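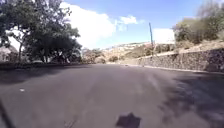 Brumow walking shoe, three months on
5 min read

I bought the Brumow in July for the part of my walk that is all bitumen. My old trail pair wore through at the heel and I wanted something flatter and quieter. They cost 200 dollars, more than I usually pay.

The upper is a grey knit with a stiff heel cup. Sizing runs short. I went up a half size and it still took 3 outings before the left one stopped pinching across the little toe. The laces are too long and come undone unless double knotted.

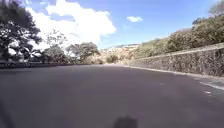 Grip is the reason to buy them. The sole is one flat piece with shallow grooves, and on sealed road it holds well going downhill, which the old pair never did. It's less happy at the margins. Where the road bends right along the stone wall I keep close to the kerb, and on the worn white edge line there the rubber feels a bit slick after rain. On plain asphalt I've had no trouble in any weather.

Cushioning is firm. I do 5 km most mornings and my knees are fine, but I wouldn't take them on a 20 km day. I tried the Visser insoles in them for a week - too thick, back in the drawer.

Wear so far is slight, mostly on the outside of the right heel. Small stones don't lodge in the grooves. Good for sealed roads and footpaths, poor on wet grass.

Comments (2)

Kenza Salem
Same trouble with the laces. I swapped mine for a shorter pair.

Lorena Troncoso
Do they come in a wide fitting? The shop in Biltlow only had the standard.

Contact | Copyright Flerilby Walkers | Back to top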